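Week 3: Working out what a group stay costs

Hi all, Irina here again. I promised I'd write up the pricing part of Thursday's class, as I raced through it and half of you were still copying down the first slide (sorry!).

We used Stukley, the lodge that sleeps 30. The owner charges for the whole building, $1,380 a night, plus a flat $268 cleaning fee per booking. So a full house staying one night pays $1,648, and that's a shade under $55 each. Lovely! Now stretch it to three nights. The cleaning fee doesn't change, so the bill is $4,408, or a bit under $49 per person per night. I find people get this much faster with a pencil than with a spreadsheet, so please try it by hand first.

Then Kwaku asked what happens when ten people pull out. Great question, and it's the one that starts most of the fights in this business. The lodge still wants its $4,408. The organizer has to find it from 20 guests, and everybody's share jumps to just over $220 for the stay. Put that in your booking letter, in everyday words, near the top.
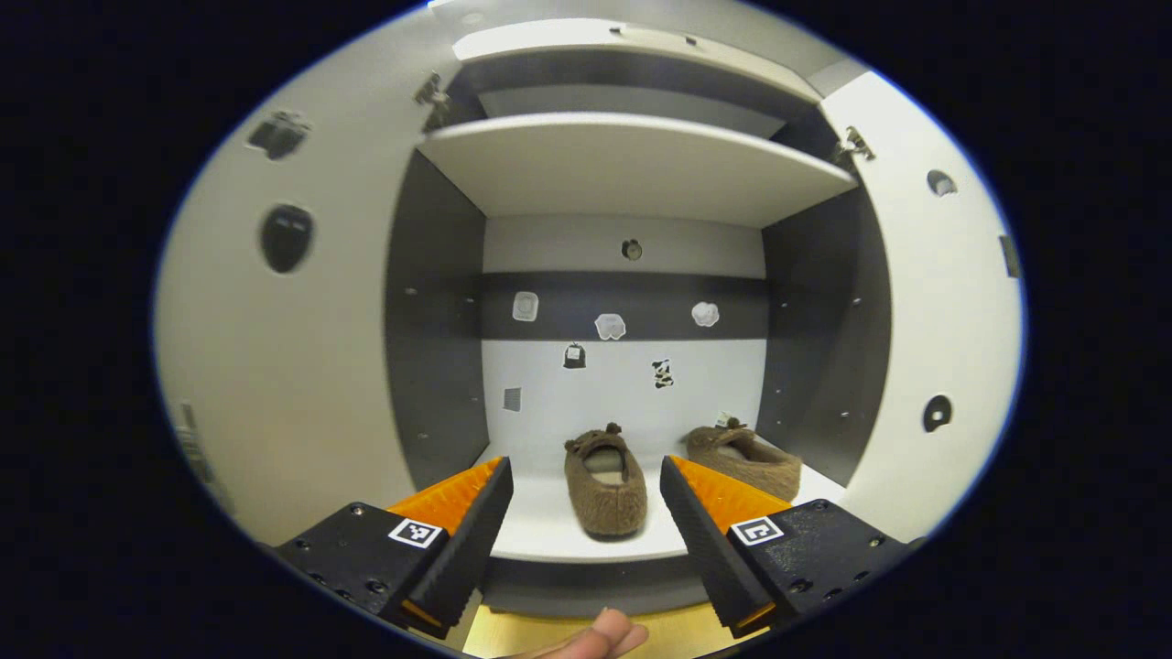
Plullutside, May 22, 2022

For next class, read the Ritari booking terms and mark every line that says who pays if numbers drop. Vivek and Oluwatosin are going first with their family reunion quote. If you missed the group sign-up, email me and I'll squeeze you in with someone. Bring a calculator, your phone is fine, and a draft of your own booking letter (one page, please!).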